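A Day Out to the Valderrama Sound House

Posted Jan 7, 2018

We had been meaning to visit the Valderrama Sound House ever since it opened in June, and what with one thing and another it took us until the Christmas holidays to get there. I am so glad we did, even though we missed the first bus and stood for ages at the stop outside the Motach bakery (very good cheese scones, by the way, if you find yourself in the same position).

The work stands at the far end of Weken harbour, past the fish sheds, and you hear it well before you see it. It is built to look like an old grain store, full size, with a pitched roof and a loading door on the upper floor. Inside hang 432 lengths of copper pipe, each cut to a slightly different note, and when the wind comes in through the slats the whole lot begins to hum. On a still day I should think it is quite a different thing, but we had a good stiff breeze and it was glorious!

You can walk right through the ground floor and then up a steep little stair to a gallery, where the pipes are close enough to touch. Touching is allowed, which pleased me no end – I spent far too long up there running my hand along the low ones and feeling them buzz. There is room for 11 people at a time upstairs, so we had to wait our turn, and a kind lady in the queue shared her flask with us.
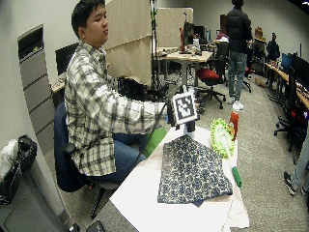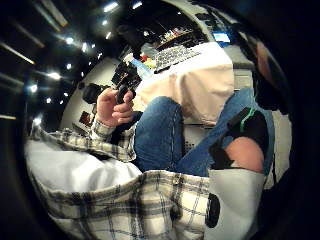 The building was paid for by the town and the Gosotden trust between them, and it cost a fair bit more than people first expected. You will still hear grumbling about it in the café. I can see both sides. The harbour wall needed mending long before anyone thought of copper pipes, but there were families there from all over the county, and the chip shop was doing a roaring trade in the middle of winter.

One of the boards by the door says 900 people came on the opening day, and I can only imagine the queue for that stair. The same board explains how the slats are turned by hand twice a year to suit the prevailing wind. I would have liked a little more about how the notes were chosen, and perhaps a bench or two on the ground floor, where I would happily have sat for an hour with my eyes shut.

Entry is free. The stair closes at 2 in winter, which caught out several people behind us, so do go in the morning if you can. There is no lift, though the ground floor is level all the way in from the quay and the sound is every bit as good down there – my husband thought it was better. Wrap up well, whatever the forecast says, and bring some change for the car park if you are driving, as the machine doesn't take cards.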